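Bimanual Cell, Pre-Run Software Check
Controller: Torow. Planner: Zanance. Filled in Wednesday by Toshiko Hattori, before the handover runs.

1. Controller heartbeat, both arms. PASS
Left and right report in. The dashboard said "healthy" a full minute before the right arm did, so I read the log instead. Please do the same.

2. Clock sync between arms and cameras. PASS
Offset is 2 ms. Last time it was 90, and the planner spent the afternoon making careful decisions about the past.

3. Hand-eye calibration loaded. PASS WITH COMMENT
The correct file is loaded. It is called final_new_2. The other one, final_new, is from January and should be deleted by whoever feels brave.

4. Collision model matches the cell. FAIL, then PASS
The backdrop pole was missing from the model again. Zanance will happily plan through anything it hasn't been told about. Added the pole, reloaded, reran the check. Somebody's merge keeps removing it, and I have a list of one suspect.

5. Two-arm hold, shared object. PASS WITH COMMENT
Closed-chain mode has to be on before the second gripper closes. If it's off, each arm believes it owns the funnel and they settle the matter by force. Force limit stays at 9 N until the handle model is fixed. The planner still treats the handle as a plain cylinder. 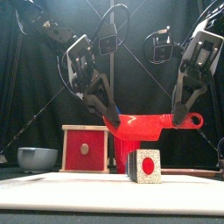

Keep the relative pose error on screen for the whole hold. A slow drift means the grasp frames are stale, and pressing "retry" will give you the same drift with more confidence.

6. Perception on glossy objects. OPEN
Highlights on red plastic still come back as holes in the mask. Hosoda's filter fills them, along with the actual opening of the funnel. Leave it off for pouring tasks.

7. Replay of saved trajectories. PASS
All 1,276 load. The Pririvau viewer shows them mirrored left to right. Known bug, cosmetic, alarming the first time.

8. Software stop from the operator console. PASS
Tested from the console and from the script. The script needs the stop call outside the try block. It was inside.

9. Logging disk. PASS
Around half full. Rotate before the long run.

Cleared for handover runs at reduced speed. Item 6 goes back to perception, who have had it before.

T. Hattori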